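Aroter sells its two-arm table kit as a packing helper for small shops, and Veronika Marti asked me whether hers should buy one. She has 51 orders on a slow day, mostly toiletries. I think she should wait.

The hardware is good. Both arms bolt to one rail, and the rail clamps down with 2 clamps. Small things like toothbrushes, tubes and little cartons are the right job for it – they are light, and they fit in a shallow box.

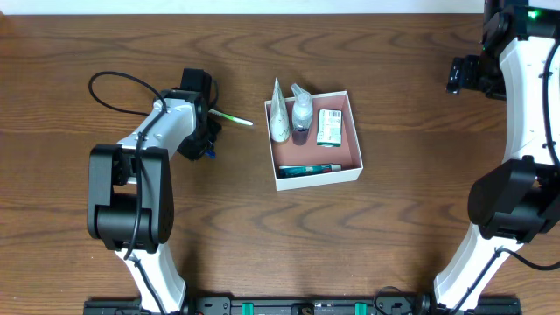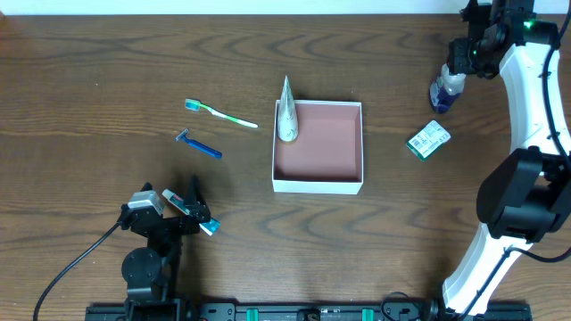 Toiletries and an open white box, with the two arms on their rail.

What the 400 a month gets you

The service plan is where I lose interest. It covers software updates and phone help, but new items have to be taught by Aroter staff, and the September price list charges extra for each one. A shop that changes its stock often will pay that again and again. Skandent lets buyers do the teaching themselves. Until Aroter does the same, I would rent.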